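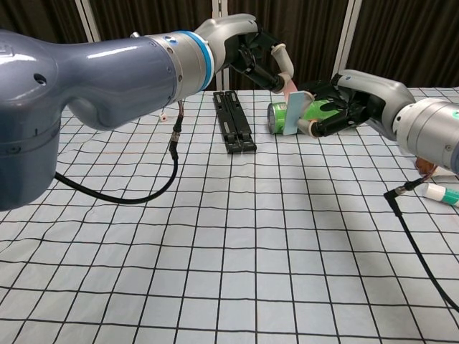
Operators wanted for two-arm recording sessions

Astico is looking for 4 people to help us collect examples for a learning system. You would steer a pair of robot arms through small table-top jobs, again and again, while we record what the arms do. The recordings go to our software group, who use them to train a system that is meant, one day, to do the same jobs without you.

We say "meant" on purpose. If you have read that robots learn household work by watching a person do it once, please put that to one side before applying. Our last round produced 3720 recordings and the system still makes a poor job of a drinks can. It may be that more examples will help. It may be that we have been collecting the wrong ones. Part of this round is finding out which, and we would like operators who are willing to say so when a task seems pointless.

What the work involves

Each session is built around a task card. A typical card asks you to pick up a can, bring it to a rack and set it down, using both arms where the card says so. You do the task, reset the table, and do it again with the objects in slightly different places. A full card is 200 attempts. Failed attempts are kept and marked as failed. Please don't tidy them up or quietly leave them out — a set of examples with no mistakes in it has caused us more trouble than any broken gripper.

You will also fill in a short log after each block: what slipped, what you changed, whether the card made sense. Tamara Roman reads these herself and will come back to you with questions.

Who we are looking for

Steady hands and a high tolerance for repetition. Experience with robots is welcome but we have not found that it predicts much. People who have done sewing, model making, lab work or stock sorting have done at least as well. You need to be comfortable standing for a session and able to read task cards in English.

We are less keen on applicants who want to talk mainly about the future of artificial intelligence. The job is cans.

Hours and pay

Sessions last 2 hours, with a break in the middle. You are paid by the hour at the same rate whether your attempts succeed or fail, and training is paid too. There is no bonus for speed. We tried one and the recordings got worse.

The contract covers March only. We can't promise anything after that and would ask you to be wary of anyone here who does.

Your data

We record the movements of the arms, camera views of the table and your written logs. Your name is kept apart from the recordings. You may ask to see any session you worked on.

How to apply

Write to Wálter Cáceres at the Clovura building, marking your letter or email "Operators". Half a page is plenty. Tell us about a dull job you did carefully, and which days you can work. No CV needed.

Applications close on Wed 26 February. Everyone who writes will get a reply, and those shortlisted will be asked in for a paid trial at the table.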